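The Hedgerow Clause

The letter from Drisent arrived on the same morning as the rooks, and I gave the rooks more attention. They were after the drilled barley. The letter was after my hedge.

Drisent makes a spray called Gretska. Gretska kills beetles, and according to the people at Windum who keep bees, it also leaves bees unable to find their way home. I have no scientific training but I have lost my own way home from Windum twice, sober, and it did me no good at all, so I was inclined to side with the bees.

I had said as much at the parish meeting. I had said it into a microphone, which was my first mistake, because the microphone belonged to the local radio and was switched on. My second was to use the word "poison". The letter was mostly concerned with the word "poison". It invited me to withdraw it by 4th April and to consider "crop protection product" in its place.

I considered it. I tried it out on the dog.

The thing is that my farm runs along the edge of the Drisent trial ground for the length of one hedge, and the hedge is mine. It is on the deeds. When the company bought the land next door it signed a paper promising to keep its sprayer 6 metres back from any hedge in flower. My grandfather would have called this a gentleman's agreement, and then he would have gone out and moved the fence in the night.

So I wrote back. I am not a fast writer and it took me most of a wet week, at the kitchen table, with the seed catalogues pushed to one end. I said I would be glad to stop saying "poison" if they would be glad to stop driving up my hedge with it. I thought that was rather good. I read it to the beekeepers down the telephone and there was a long silence, and then one of them asked if I had a solicitor.

I did not. I had a cousin in Chala who had once been sued over a bull.
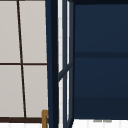
How far back was the sprayer meant to stay?

Six metres from any hedge in flower, measured from the outermost twig. The cousin was very strong on the twig. He said cases had been won on a twig, and when I asked which ones he said it was more of a general feeling.

He came over on the bus with a tape measure and we went out to look. The wheel marks ran along the headland as neat as stitching, and the nearest of them was so close to the blackthorn that there was blossom pressed into the tread. The cousin took out his notebook and wrote down the figure. Then he underlined it. Then he fell in the ditch, which did not affect the figure.

We sent it off to Drisent with a sprig of the blossom in the envelope. The cousin wanted to send the sock as well.

What came back, after a decent interval, was a man in a clean van. He had clean boots too, and he stood in my yard admiring things. He admired the barn. He admired the dog, who is not admirable. He said the company valued its neighbours and had put aside 900 for hedgerow improvement, and would I like it?

I asked what was wrong with the hedge.

He said there was nothing wrong with the hedge.

I said then it would be hard to improve it, and he went back to the van and made a call. I could see him nodding. When he came out again it was 1,000, and a box of wildflower seed with their name on it.

I kept the seed. It came up in August, chiefly thistles – and the bees, those that could find it, were very fond of it.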